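**FOR IMMEDIATE RELEASE**

2024-10-12

# Skita to move county library records to a shared data hall in Montoya

Skita, the regional library services company, will move the catalog and lending records of 46 public libraries into a shared data hall in Montoya. The work starts this winter and will be done in stages. Library cards, borrowing limits and branch opening hours will stay as they are.
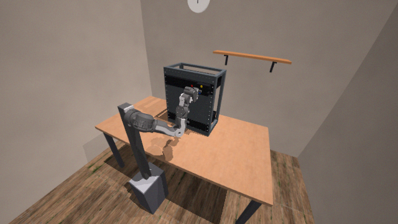
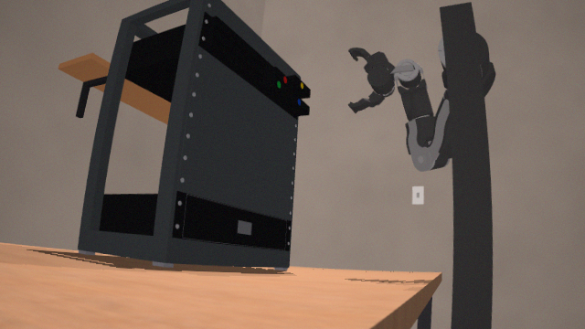
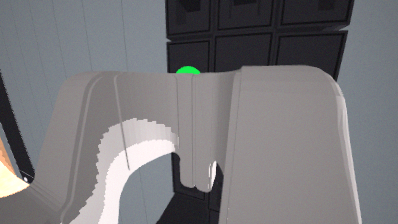
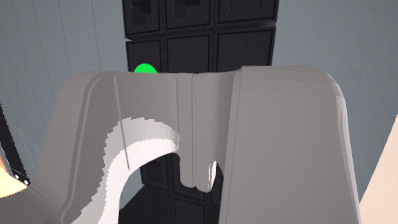 The libraries now keep their records on separate systems, most of them installed in back offices and storage rooms at the branches. Some of these systems are older than the buildings' current heating. When one of them fails, the branch goes back to paper slips until a technician can drive out. In July, a failure at the Irkis branch left readers without online renewals for two days – the longest outage in the network this year.

Under the new arrangement, all member libraries will use one catalog. A reader in Irkis will be able to see what is on the shelf in Montoya and ask for it to be sent over. Returns will be accepted at any member branch. At present a book has to go back to the branch that lent it, and staff spend a good part of each week sorting items that were dropped off in the wrong town.

"Most readers will notice this the first time they search for a book and see every copy in the region on one screen," said Dymphna Ó Ceallaigh, director of operations at Skita. "Branch staff will notice it sooner. They have been restarting old machines between story hours for years, and they would like to stop."

Bremameck, a building and electrical contractor, has been hired to prepare the data hall. The contract covers power supply, cooling, fire protection and a second network line that enters the building from a different street. The hall takes up part of the ground floor of a former seed warehouse next to the Montoya bus depot. The rest of the building will stay in use as book storage, and the loading dock on the north side will be kept open during the work.

Waste heat from the hall will be used to warm the book storage area, which now depends on oil heaters. Skita expects to remove the heaters after the first full winter of operation. The walls facing the bus depot will get extra insulation, and the cooling units will be placed on the warehouse side, away from the apartments on the far side of the street. Bremameck will measure noise at the property line before and after the units are switched on, and the results will be posted on the Skita website.

**Moving the records**

The records will be moved one group of branches at a time. Each group will have a changeover period of 72 hours. During that time books can be borrowed and returned as usual, but holds and renewals will be paused. No fines will be charged for items that come due during a changeover. Dates will be posted at each branch at least a month ahead, and readers who have given an email address will get a message.

Irkis will be in the first group because of the condition of its current system. Montoya, the largest branch, will be in the last.

Borrowing histories will not be moved unless the reader asks for it. Many libraries in the region already delete a loan record once the item is back, and that rule will now apply to all of them. Readers who want to keep a list of what they have borrowed can ask for a printed or electronic copy before their branch changes over. Forms are available at the front desk.

**Cost and staffing**

Skita will pay for the data hall from its equipment fund. Annual fees for member libraries will not change in the coming budget year. After that, fees will be based on the number of active cardholders at each library, which replaces the current flat rate. Small branches are expected to pay less.

No branch positions will be cut as part of the project. Skita will hire 2 technicians to work at the Montoya site, and the jobs will be advertised locally before the hall opens. Training for branch staff will be given in Montoya and, for those who can't easily travel, at Irkis. Travel time to training counts as paid hours.

**Public meetings**

Skita will hold open meetings on the project at the Montoya and Irkis branches. Staff from Skita and Bremameck will answer questions about the building work, the changeover and the handling of personal records. Written questions may be left at any branch desk. Times will be listed on branch notice boards.

**About Skita**

Skita provides catalog, delivery and purchasing services to public libraries. It is owned by its member libraries and has its main office in Montoya.

**Press contact**

Dymphna Ó Ceallaigh, Director of Operations, Skita, Montoya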